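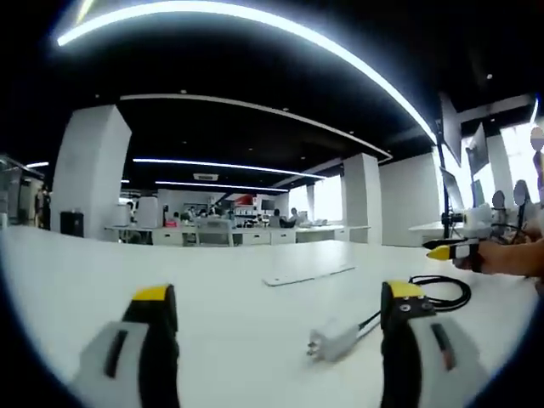 Barnabás Hegyi wrote in to say that his daughter can hold a handstand against the wall all evening long, but the moment she steps away from it she tips straight over, and could we please go through it from the beginning?

Gladly, Barnabás! I get asked this a lot, and I love the question, so put the kettle on and we'll take it slowly.

First, turn her around. Most children kick up with their back to the wall, and that lets them lean and arch like a banana. I'd much sooner see the belly facing the wall. Start in a push-up position with the feet touching the baseboard, then walk the feet up and the hands in until the chest is nearly there. Stop wherever it stays comfortable - with beginners that may be halfway, and halfway is fine.

Next, the hands. Shoulder width, fingers spread, and the fingertips pressing into the floor as if she were trying to grip it. Push tall through the shoulders until they're up by the ears. Squeeze the legs together, tuck the ribs in, and look at the floor between the thumbs. Hold for 16 seconds, walk back down, shake the wrists out and have a drink of water.

Once she can do that five times in a practice without sagging, take one foot an inch off the wall, then bring the other to meet it. She'll wobble. Let her! The fingers press harder if she's falling toward her back, and the heels of the hands press if she's coming down to her feet.

Before she leaves the wall for good, teach her the way out. One hand steps forward, the hips turn, and the feet come down to the side like a slow cartwheel. Practice it on a mat with a grown-up standing by until she does it without thinking (my own gymnasts do it for weeks, and yes, they grumble).

Then comes the kick-up in the open, from a long lunge, arms by the ears, and gently. Ten minutes a day is plenty. If her wrists get sore, give them a couple of days off and work on hollow holds on the floor in the meantime.

Write again when she's ready to try walking on them, Barnabás, and we'll start on that.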